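# Flomarent Tabletop Pushing Set

Hello, and thank you for stopping by! Flomarent is a modest collection of pushing examples, gathered so that a learning system can pick up the knack of moving small blocks across a board to match a spoken or typed request ("nudge the blue prism toward the green cylinder," that sort of thing). We put it together at Fleneris with a good deal of patience and rather a lot of tea.

The set holds 200 sessions, each stored in its own folder with the arm's path, the request and the pictures. Of those, 48 are set aside for testing — please don't train on them, however tempting it gets.
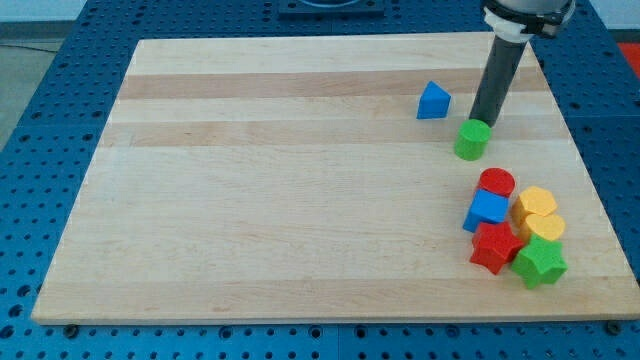
*By Timothée Riviere, Fleneris · August 14, 2019*

All eight blocks stay on the board for every session: two each of red, blue, green and yellow, in shapes that include stars, cylinders and a cube. The arm has no fingers, only a long gray tube, so everything is done by pushing. Blocks that sit close together, like the six toward the lower right, make for harder requests than the ones with a bit of elbow room, and I'd love to see more people try them!

## Loading

Each folder has these files:

- `path.csv` — tip position over time
- `request.txt` — the wording, typos and all
- `views/` — the pictures, in order

The Tremero reader opens all of it in one go, or you can use plain Python if you'd like fewer things to install.

## Known troubles

In 7 sessions the clock drifts a little between the path and the pictures. They're listed in `drift.txt`, and I hope to have them mended by December. If you find others, do open an issue and tell me which folder.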